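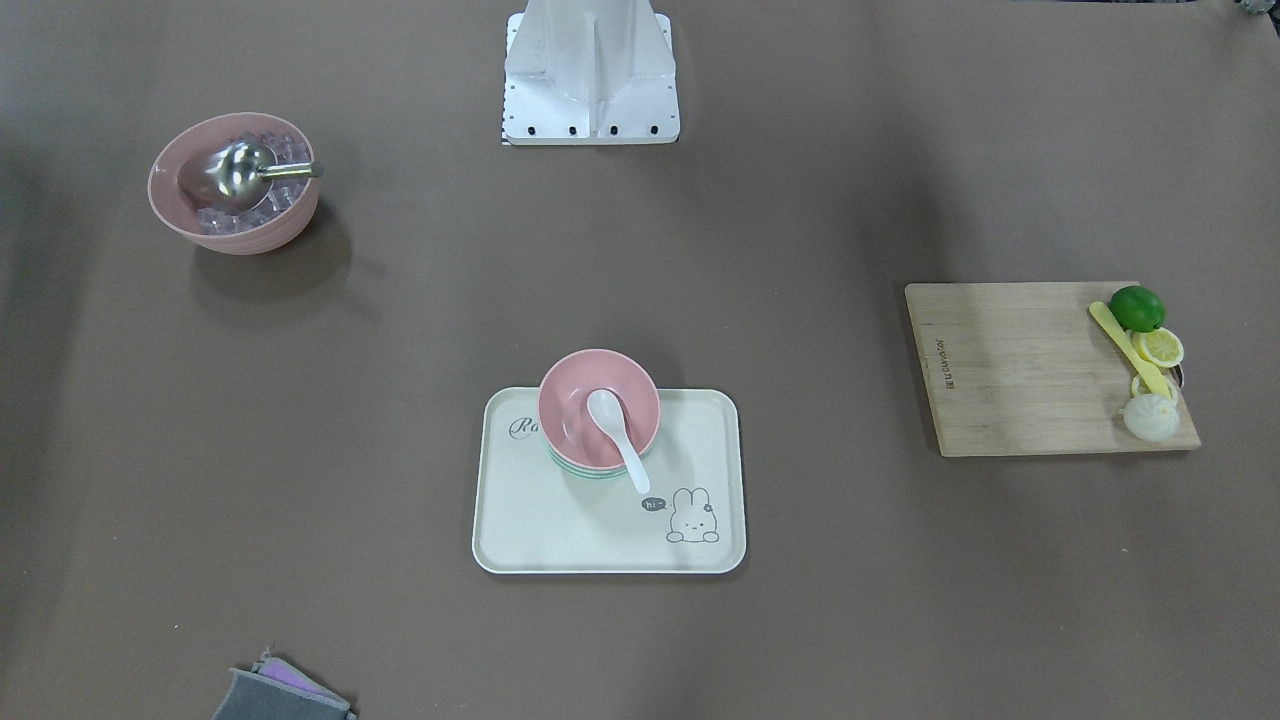
The kitchen table layout at Gillik, with the white robot mount at the far edge. Photo: Gillik

Gillik releases kitchen recordings made by remote control

27 December 2021

Gillik has released a set of 2287 recordings in which a two-armed robot is operated by hand through kitchen tasks. The set, named Plestelard, covers 56 tasks, including scooping ice into a bowl, moving a spoon between dishes, wiping a table and shifting fruit on a cutting board.

Each recording was made by an operator holding a pair of lightweight leader arms. Joint positions are read from the leader arms and sent to the robot, which follows them at the same speed. Camera video, joint angles and gripper opening are logged together at 30 samples per second.

According to Li-hua Chien, who led the recording work, operators practiced a task until they could finish it without stopping. Attempts in which an item was dropped and picked up again were kept and marked as recoveries. Attempts ended by the operator were removed.

Items are set far apart on the table at the start of a task, and their positions are changed between recordings. In the layout used for serving tasks, a pink bowl of ice with a metal scoop stands at one side, a tray with stacked bowls and a white spoon near the middle, and a cutting board with lime, lemon and a steamed bun at the other side.

An earlier version of the method had operators move the robot's arms directly. Fatima Mahlangu, who maintains the control software, said this was dropped in March after the operators' hands kept blocking the camera's view of the grippers.

Gillik has trained a first control model, Allex, on part of the set. Results are limited to single tasks. The model does well at placing bowls and poorly at scooping, where ice shifts under the tool and the required force varies. Mahlangu said the logs contain no force readings, and that wrist sensors are being tested.

A second set of about 1000 recordings is planned, covering tasks that need both arms at once. Yi-chun Wu will supervise operator training.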